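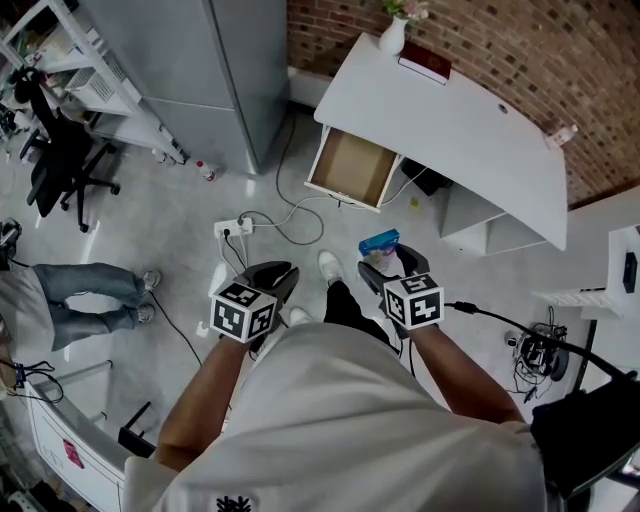 Hollholm, September

Prurnetti Apartments: end-of-season room and grounds check

Checked by Emiliano Ocampo. Comments for the owner, Maxence Guillot.

Balcony railings: OK. Two screws tightened in apartment 9.

Smoke alarms: OK, all tested. Batteries changed on the upper floor.

Kitchen gas hoses: REPLACE in the two studios facing the road. Date stamps have run out. Gas is shut off there until the new hoses are in.

Water heaters: OK. Slight drip at the relief valve in the laundry room. Bucket under it for now.

Extension cords and power strips: OK where seen. Guests should be asked again not to run them under rugs.

Pool fence and gate: FAIL. The gate does not latch by itself. Spring ordered from Esetti, part 832. Keep the gate chained.

Outside stairs to the beach: Third step from the bottom is loose. Handrail is sound. Cone placed.

Fire extinguishers: OK, except the one by reception, which reads low. Nutsugah will refill it for 166, pickup included.

Path lights: Four out on the parking side. The cable there runs about 200 feet and should be checked before bulbs are bought.

First aid box: Short on burn gel and small bandages.

Window locks: Not checked in apartment 4, guests still in. Will do after checkout.

Recheck the gate and the step before the next arrivals. M.G. to sign after the recheck.

We use cookies to improve your visit. Accept | Settings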